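Forum > Small Shop Automation > Buying and Budgeting

Second two-arm bench, what am I leaving off the list?

benchlight
Posted 3 Nov 2022

We have one two-arm bench running and I have been told to put in a number for a second one. The arms are a separate line and already approved, same model as the first pair, so leave those out. What I have to fill in is everything else. My list so far:

Grippers, parallel two-finger, 2,795 each from Staltero. Need two.
Gripper cables, spare fingertips and screws, 174 for the lot.
Table, 900 from Datley.
Wrist camera kit for both arms, 756.

The work is kitchen items. Pick up a utensil, put it in a holder or a pot, take it out again, move the pot. Nothing heavy. The parts change every few weeks but they are all that size.

I have to hand this in soon and once it's in I can't add to it until August. What did you forget on your second one?

torque_and_tea
Spare gripper. You have two on the list and you need three. When one goes down you lose the whole bench, because a two-arm task with one arm is no task.

palletjack
Disagree with buying a third up front. If the second bench uses the same gripper as the first, then you have four in the building. Lose one and you still run one full bench. At 2,795 that's a lot of money sitting in a drawer. I'd buy more fingertips and cables instead. Those are what wear out on ours.

torque_and_tea
That only works if nobody cares which bench is down. We had both booked and the swap took half a day with the recalibration. Lead time from Staltero was nine weeks for us.

palletjack
Nine weeks is long. We got ours from Chung in two and they bolt on to the same flange. Ask both for a quote before you put a number in.

gray_mallard
What is the first bench like? Hard to say what's missing from a list without seeing what you do on it. Table surface especially.

benchlight
Some of the pot and spatula work on the first bench:
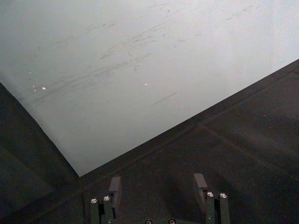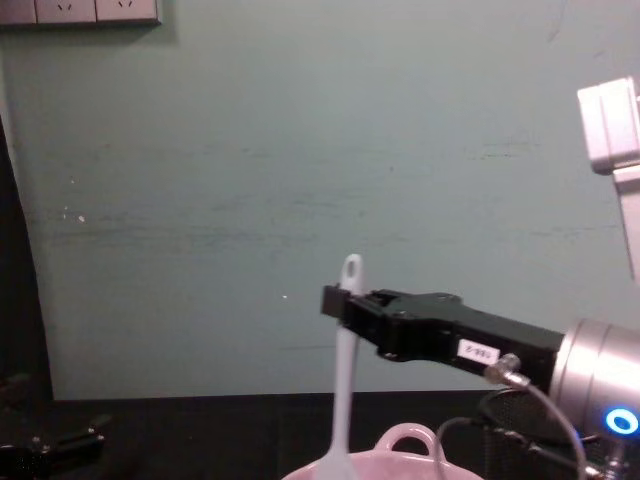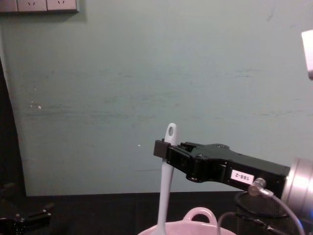
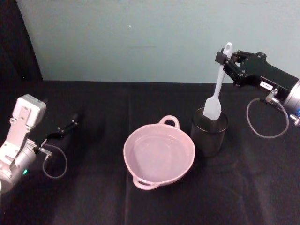 First one is from the wrist, gripper open. In the other three the right arm has the white spatula.

Table is against a wall with outlets on it, black on top. The new bench would go in the next room, and I have not measured anything in there yet.

gray_mallard
Thanks, that helps. Two things.

Cables. You have a loop hanging under the gripper. Same as ours was for the first year. It's fine until the arm goes low over something with a handle on it, and your pot has handles. We bought sleeves and clips that hold the cable along the last link. It was cheap, but it was not in the budget and I had to argue for it. Put it on the list now.

Power. You said wall outlets. Before you pick a spot in the next room, find out what is on that circuit. We had to pay an electrician and that cost us more than the table did.

benchlight
Power is a good one. I had it down as zero. I'll ask facilities.

On the cable, how short did you make the loop? I was told to leave slack for the wrist turning.

gray_mallard
Leave enough for a full turn both ways plus a hand's width. Run the wrist to both ends of its travel by hand before you clip anything down. We clipped first and pulled a connector.

foam_insert
Question on the table. 900 seems high for a flat surface. Is that an extruded frame with a top, or a work table with drawers? We use a plain steel frame with a board on it and have no complaints.

benchlight
Extruded frame, leveling feet, top cut to size, delivered. The cheaper Datley one has the same top but fixed legs, and the floor in that room slopes toward the door.

foam_insert
OK, then pay for the feet.

palletjack
I'd question the 756 for wrist cameras before the table. Do you need both? A lot of what you do looks like one arm does the fine part and the other one waits or steadies. You could start with one on the right arm and leave the left without.

torque_and_tea
Bad idea if the two benches are supposed to be interchangeable. Then you have programs that run on one bench and not on the other. We did exactly that and bought the second camera four months later at full price, with shipping twice.

palletjack
Are they supposed to be interchangeable though? He hasn't said.

benchlight
They are. Whoever is free takes whichever bench is free. So two cameras stay in.

ohmward
Coming at it from the consumables side. Do you have a line for the objects? Pots, spatulas, cups, holders. People always laugh at this one. We went through a lot of them, and when you try to buy the same item again the store has changed the color or the handle. Buy doubles of everything on day one and put a set away in a box. If the second bench has to do the same job as the first, it needs the same objects.

benchlight
I do not have that line and I should. The first set came out of petty cash.

ohmward
Also table covering. Whatever you have on the first one, get enough for two and a spare. A different black under the cameras gave us a week of problems.

gray_mallard
Agree with that. Lights too. Same lamps, same height. If the next room has windows and the first doesn't, add blinds.

stackheight
Has anyone here dealt with Stustby for service? They quoted us a yearly plan that covers arms and grippers together. I'm wondering if that gets around the spare gripper argument, since they say they ship a loaner.

torque_and_tea
We had them for one year. Service was good, but the loaner was a different stroke from ours, so the fingertips didn't fit. Ask them to put the gripper model in writing.

stackheight
Will do, thanks.

benchlight
Revised list after all this:

Two grippers, with a quote from Chung next to the one from Staltero.
Third gripper as a separate optional line, so they can strike it without sending the whole thing back.
Fingertips, cables and screws, doubled, so two lots at 174.
Cable sleeves and clips.
Table, 900, with the leveling feet.
Wrist cameras, 756.
Electrical work, waiting on facilities.
Lamps, covering, and two full sets of objects.

Still open is the service plan. I'll put Stustby down as a question and see what they send me.

palletjack
Optional line for the third gripper is fair. I still wouldn't buy it.

torque_and_tea
I would. Post what the Chung lead time comes back as, I'd like to know for our own order.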